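Packing notebook, October
Back bench, start 8:15

Carrying on with the plain box trial for the Trarerstead order. Dawber sleeves are gone, last of them went out with the sample lot, so everything from here goes in the unprinted kraft ones from Prestavard. 200 flat on the pallet, more due but no date on the docket.

First impressions. Stiffer than the old stock. Score lines are decent on the long side, a bit mean on the short side - have to run a thumb down them twice before they fold clean. If you skip that the corner rounds over and the lid flaps never meet. Did 40 before coffee, tape gun jammed once (cutter again, needs a new blade, have written it on the board AGAIN).

Weights. Heaviest made-up box with the ceramic inserts came out at 1,470 g on the bench scale, tared with the tray on. Fine for the carrier. Didn't bother with the light ones.

Tape: one strip along the bottom seam, then one short across each end. Tried without the end strips, bottom sags when you lift by the sides. End strips stay.

Corner check

Want the vertical folds looked at on every box before filling, not after. Side light is best, a bad fold shows up as a wavy ridge and you can feel it with a nail. Slight wave is ok. Split liner is not, bin it. Small dents in the panel pass if the board is not broken through. I have been putting dented ones aside for the inner cartons, nobody sees them.

Plain face, bit of a ding near the top, fold a little wavy. Passed under the rule as written.
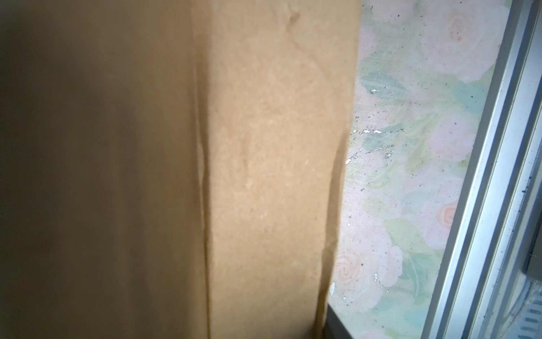 Labels and marking

No print on these so the label has to do all the work. Top right of the long face, same height every time, use the jig. Dont write on the board with the fat marker, it bleeds into the grain and looks awful. Pencil for the batch no. on the bottom flap.

Brirura want their own sticker on the short end as well. Roll of 3,000 arrived, core is too small for our dispenser so peeling by hand for now. Slow. Somebody please look for the adapter in the drawer under the guillotine, I had it in the summer.

Shelf space

Made-up boxes take far more room than I allowed. Fold as needed from now on, don't build ahead. Flat stock stays on the pallet with the wrap back over it at night, the floor by the roller door gets damp and the bottom layer had gone soft at the edges last time.

Void fill - paper is holding up, bubble nearly out. Shake test on the filled ones, no rattle with two sheets crumpled top and bottom. With one sheet there is a rattle.

To do
new cutter blade
ask Prestavard about the short side scores, send them a flat one with the bad fold ringed
find the adaptor
re-cut the label jig, it is 2 mm out on the left
order bubble, small roll

Stopped 4:40. Bench left set up, scale off.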